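Mondstead Paper Crafts: Questions We Hear a Lot

Do I need a die cutting machine to use your stamp sets?
Not at all! Plenty of our customers cut everything out by hand with little scissors (Modupe on our design team still does, and her edges are lovely). The matching dies are sold separately, so you can always add them later.

Which ink should I use if I color with alcohol markers?
Pick a dye ink that says it's safe for alcohol markers, and give it a few minutes to dry before you start. I know, waiting is hard!
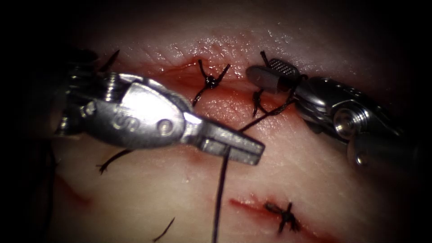 If you'd like to try watercolors, switch to a waterproof ink so your lines stay crisp.

Can I sell cards I make with your stamps?
Yes, please do! Up to 200 handmade cards per design is fine, and if you need more, just drop Hülya a note.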